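Practice Worlds: How a Robot Arm Learns in a Simulator

Written by Sinéad Ó Ceallaigh for the Phí young readers' science pages. Reading level: ages 9 to 12.

1. The problem

A robot arm that picks things up needs to practice. It needs to practice much more than a person does. A four-year-old who has never seen a certain cup can still pick it up on the first try. A robot arm running a learning program may need hundreds of tries with that one cup, and then more tries when the cup is moved.

Practice with a real arm is slow. Someone has to put the objects back after each try. Motors get hot and parts wear out. If the program makes a bad guess, the arm can hit the table.

Researchers on the Grasine project work on a different way to practice. They build the room, the objects and the arm inside a computer. A computer model of a place, with rules for how things move in it, is called a simulator. The one used in Grasine is named Weltum.

2. What goes into a simulated room

A simulator keeps two kinds of information about everything in the room.

The first kind is shape and weight. The floor is a solid flat thing that objects rest on. A cup has a height, a width, a mass and a number that says how slippery it is. The computer uses these numbers to work out what happens when two things touch.

The second kind is looks. The robot's program learns from pictures, so the simulator has to draw pictures. Drawing a picture from a computer model is called rendering. To make a floor look like a floor, the computer wraps a flat image, called a texture, over the plain shape. A texture can hold wood grain, stains, cracks between boards and old nail holes.

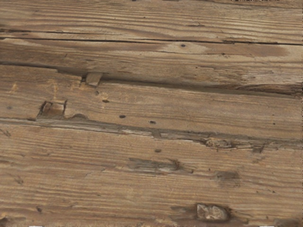
Why does a floor need so much detail if the robot never picks up the floor?
The program sees the floor in almost every picture it learns from. If the floor were always one smooth color, the program might learn that anything with lines or spots must be an object. A real floor would then confuse it. Detailed floors teach it to tell marks on a surface from things resting on the surface.

3. Changing the room on purpose

One room is not enough. A program that practices in only one room can become very good at that room and poor everywhere else. Scientists call this overfitting. It is a little like learning a spelling list by heart in order, then getting stuck when the teacher mixes up the words.

To avoid overfitting, the simulator changes things between tries. It can change:

the texture on the floor
the color of the walls
the direction and strength of the light
the position of each object
the place the camera looks from

This method is called domain randomization. "Domain" means the kind of place the robot works in. "Randomization" means the changes are picked by chance, like rolling dice. In Grasine the simulator had 319 floor textures to pick from. Some were wood, some were stone and some were carpet.

The job itself stays the same while the room changes. A common job is to take hold of a thin object and place it upright in a holder. This is a hard job for an arm. A thin object can turn between the fingers, and the opening of the holder is small. If the lower end is off to one side, it hits the rim.

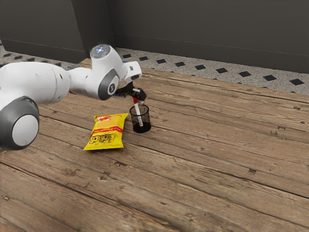 Gripper, rod and mesh pen holder in a simulated room, with a yellow chip bag on the floor nearby.

Objects that are not part of the job are called distractors. The program has to learn to leave them alone. It is not told which objects are distractors. It works this out over many tries, from examples in which the job was done correctly.

4. The test

Valentin Stanciu ran the test for the Grasine project. He wanted to find out whether changing the floor made a difference by itself, so he kept the other settings the same.

He trained 2 programs. Program A practiced on one floor texture only. Program B practiced on all the textures. Both had the same number of practice tries and the same simulated arm.

Each program was then tested 50 times on floors it had never seen. A test counted as a success if the thin object ended up standing in the holder and the holder had not tipped over.

Program A succeeded 11 times.
Program B succeeded 29 times.

Program B did better, but it still failed 21 times. Most of its failures came at the last step, when the lower end of the object touched the rim of the holder. Changing the floor did not help much with that part. The team thinks that step depends more on the camera's view of the holder - a small error in judging distance is enough to miss.

5. What the test does not show

Both programs were tested in the simulator. A real arm has small faults that a simulated arm does not have, such as loose joints and cables that pull. The difference between a simulator and the real world is called the reality gap. A program can do well on one side of the gap and badly on the other.

The next stage of Grasine uses a real arm in the workshop at Plernov. Tests there begin in November, with the same job and three real floors.

6. Try it yourself

You need a pencil, a mug and a helper.

Put the mug on a plain table. Close one eye, hold the pencil near its top end and lower it into the mug at arm's length. Do this ten times and write down how many times the pencil touches the rim. Next, ask your helper to put a patterned cloth under the mug and move the mug to a new spot before each try. Do ten more.

Compare your two numbers. Then repeat both parts with both eyes open.

Words to know

Simulator: a computer model of a place, with rules for how things move.
Rendering: drawing a picture from a computer model.
Texture: a flat image wrapped over a shape to give it a surface.
Distractor: an object that is not part of the job.
Overfitting: learning one set of examples so closely that new ones cause mistakes.
Reality gap: the difference between the simulator and the real world.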